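2. September 2023, von Abimbola Ibrahim

Wer braucht schon einen Keller

Im Juli haben wir beschlossen, uns zu verkleinern. «Wir» heißt in diesem Fall: Die Vermieterin hat beschlossen, und ich habe genickt. Die neue Wohnung in Nekitz hat einen Balkon, auf dem man stehen kann, solange man dabei nichts vorhat, und keinen Keller. Der alte Keller dagegen war groß, trocken und bis unter die Decke voll mit Dingen, die ich unbedingt noch einmal brauchen würde.

Gebraucht habe ich davon in elf Jahren den Schlitten. Einmal, und da hat es getaut.
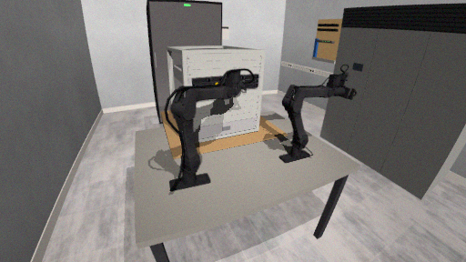 Am schlimmsten waren die Bücher. 300 Stück, davon gut die Hälfte Geschenke von Menschen, die mich für gebildeter halten, als ich bin. Der Antiquar in der Bahnhofstraße hat den ersten Karton angesehen wie ein Tierarzt einen sehr alten Dackel. Für alles zusammen bot er mir 100 Euro, wenn ich die Lexika wieder mitnehme. Ich habe die Lexika wieder mitgenommen.

Dann die Kleinanzeigen. Wer den Glauben an die Menschheit noch hat und ihn gern loswürde, stelle bitte ein Raclettegerät ein. «Was letzte Preis» ist inzwischen fast schon höflich, bei mir schrieb jemand nur «200 m zu weit» und meldete sich nie wieder. Das Fondueset wollte auch geschenkt keiner, es wohnt jetzt bei meiner Schwester, die davon noch nichts weiß.
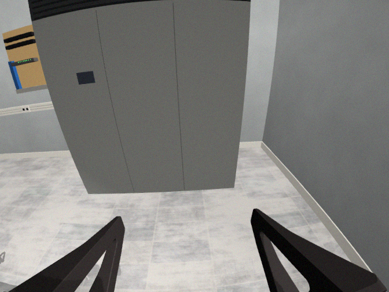

Der Umzug selbst kostete 800 Euro und dauerte einen Vormittag. Zwei junge Männer trugen mein Leben vier Stockwerke hinunter und machten dabei kein einziges Mal eine Bemerkung über die Lexika, wofür ich ihnen ein großzügiges Trinkgeld gab.

Seither wohne ich übersichtlich. Gestern habe ich den Dosenöffner gesucht und nach zwei Minuten gewusst, dass ich keinen mehr habe. Früher hätte das ein Wochenende gedauert. Den neuen hole ich morgen, und bei der Gelegenheit schaue ich gleich nach einem kleinen Regal für den Flur.

Kategorie: Wohnen und andere Zumutungen

Zuletzt im Blog:
Mein Balkon und ich, eine Annäherung
Warum ich keine Zimmerpflanzen mehr taufe
Drei Schlüssel, kein Schloss
Nachruf auf einen Wasserkocher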